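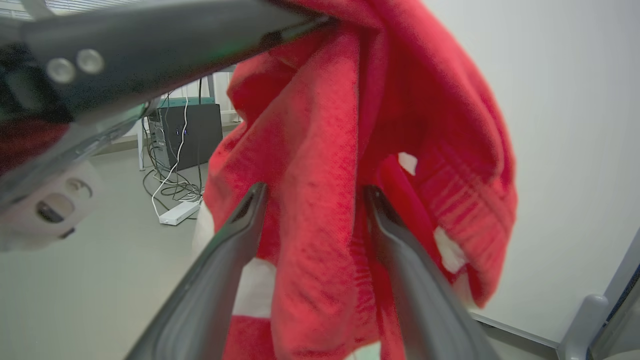
According to Aurelio Ibarra, a student who has only grasped boxes has not yet met the problem, and he repeated this remark in almost every weekly meeting of the course. We did not agree with him at first. By November we had changed our minds, and this section reports why.

**Figure 1.** Red knitted cloth with white parts, held between the two gripper fingers and seen from the wrist camera.

## 4. The Garment Task in the Student Project

### 4.1 Course setting

The project was carried out in the second half of the robotics course at Skuteva College. There were 17 students, divided into teams of three or four, with one team of five. Each team worked on the same task: pick up a garment from a pile, lift it clear, and put it down spread on the table. No team was required to fold. In an earlier plan folding was included, but the teaching staff removed it after trying it themselves for two afternoons.

All teams used the same arm and the same two-finger gripper, and booked their time through a shared sheet. The control software was Hekar, a small package written by former students of the course, which sends joint targets to the arm and stores the wrist camera stream together with the gripper opening. The labelling tool, Wada, was written during the project by two of the teams. It was at first only a script for cutting long recordings into attempts, and the labels were added later.

The teams were free to choose their method. Most of them began with a fixed rule, such as "go to the highest point of the pile and close", and moved later to a policy learned from demonstrations. The demonstrations were recorded by the students through a hand controller. We call the full collection Skerilell. It contains 3609 attempts, and 955 of these were labelled by two students independently.

### 4.2 What the wrist camera shows

The wrist camera was chosen for its low cost and because it moves with the hand, so that no team had to calibrate an outside camera before each session. Its weak side is clear in Figure 1. When a thick knit is lifted, it fills a large part of the view, from the top to the bottom, and the edges of the garment cannot be followed. The tips of both fingers are visible against the cloth, which is useful for judging the grasp itself, but one cannot read from such a view how much of the garment is hanging outside it.

Several teams had trained a simple colour mask in the first weeks. The mask was reliable on plain towels. On knitwear with more than one colour it often returned two or three separate regions, and the planner then treated them as different objects. In Figure 1 the white band runs across the lower part of the cloth, between the fingers, which is exactly the area where the teams wanted the mask to be most certain. Two teams gave up the mask completely. One team kept it and added a rule that regions touching the fingers must be joined — a small change, but it took them more than a week to find.

The background was another source of error. The arm was used in an ordinary room of the department, with a computer tower, cables and window blinds in the view of the camera from some poses. We had intended to hang a curtain, and in the end we left the room as it was. The students complained about this in their reports, and we think that their complaint was fair for the first weeks.

### 4.3 Labels

Each labelled attempt received one of four labels: no contact, contact without lift, lift of one layer, and lift of several layers. The last two gave us most of the trouble. A bunched sweater and a single folded layer can look very similar when the camera is so close. The two labellers disagreed on 300 of the 955 attempts, and nearly all of the disagreements were between these two labels.

We considered joining them into one label. The students voted against this, with the argument that the difference decides whether the garment can be spread afterwards. The labels were therefore kept, and a fifth one, "cannot tell", was added to Wada. The older recordings were not labelled again, so the fifth label exists only in the later part of Skerilell. Readers who wish to compare the two parts should take this into account.

### 4.4 Observations on the teaching

The written plans of the teams dealt mainly with the approach movement. Their logbooks, on the other hand, deal mainly with what happened after the fingers closed. This difference was present in every team. We now ask for a one-page description of the lifted state before any code is written, and the students are asked to hold a garment in two fingers themselves and draw it.

The fixed-rule solutions were also more instructive than we expected. A team whose rule fails can say where it failed, while the teams with a learned policy often wrote only that more data were needed. For the next course, each team will keep its fixed rule running until the end as a baseline, also when the learned policy is better.

A remaining difficulty is the shared booking. The garments were washed and stored between sessions without any fixed order, and the starting pile was made by whoever had the first hour. We describe the starting piles, as far as they were written down, in Section 5.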